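Shelf Layout in a Small Convenience Aisle
Student project report, Retail Operations, Culstead
2018-10-24

1. Background

Our group looked at how a short aisle of snacks and drinks should be laid out so that a basket can be filled quickly. The work was done on the practice shelves in the Flaltside building. The test list was always the same: one bag of snacks and one bottle of soda, carried in a blue plastic basket.

2. Packaging
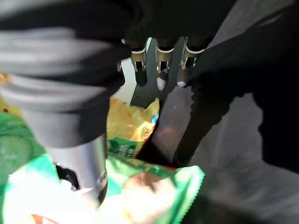 Snack bags gave us more trouble than any other product on the list. They have no firm edge to hold, and they slump when the one next to them is taken. The film is also shiny. On a crinkled yellow bag the gold surface picks up orange and yellow highlights, and under store lighting that makes the price and weight harder to read from a standing position. We added a line about glare to the checklist after the first round.

We scored each product from 1 to 10 for ease of picking up. Bags scored lower than bottles in every session.

3. Shelf positions

The bags went on the lower tier in a single line, behind the clear front panel. The soda was placed on the upper shelf, with the bottles lying down. We had planned to stand them up, but the group wanted to compare both ways and ran the lying position first. 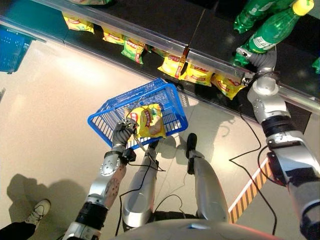

Reaching over the front rail takes longer than reaching along it, and the basket has to be held low and out of the way while the other side does the reaching. A tilted basket is fine with one bag in it. We did not test a full one.

4. Results

We logged 1000 picks in the first layout, and 924 of them were finished within the time limit. The log was kept in Plematance, which rounds to the nearest second, so very short picks cannot be compared closely. The Bakhtiari layout, with drinks on the lower tier, is planned for February.

5. Problems

Two sessions had to be repeated after the labels were put on the wrong tier. The numbers from those sessions are left out of the table in Appendix B.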